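Hi Vija,

Hala Nasr again with the June update on the laundry corner at Stustine. Things are moving along nicely!

The $700 from the first payment is mostly spent. The biggest chunk ($255) went to drying gear, then shelving bits, and $59 to Asetico for clips and small hardware. I still have the receipts to scan, sorry, they're in my other bag.

We set up the gray folding rack near the frosted glass, and I love it there. You get a bit of green from outside and the floor is plain concrete, so drips are no big deal.

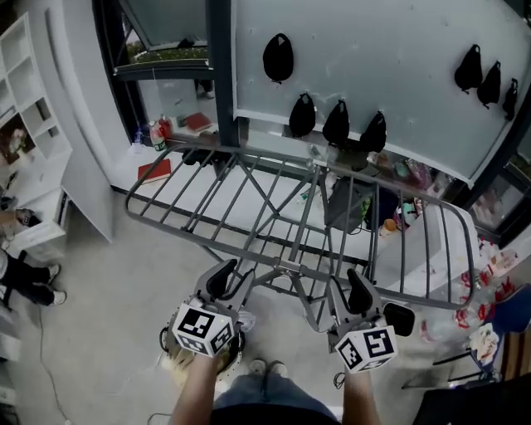

The snack wrappers are on my list, and so is the window ledge, which collects books and bottles faster than I can clear it (two people have already promised me they'll find homes for the red books!). The white cubbies are up and I'd like labels on them before the Nallville families start coming.

Small items get clips, bigger things get the rack, and there's a white woven basket for whatever is waiting its turn. 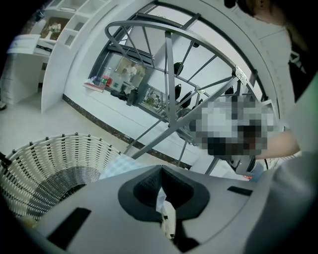 I'd like 20 more clips and a second basket out of the next payment, if that's okay with you. The Ó Gríofa quote for the sink is still missing, so I'll call them again in the morning and send it over with the receipts.

Hala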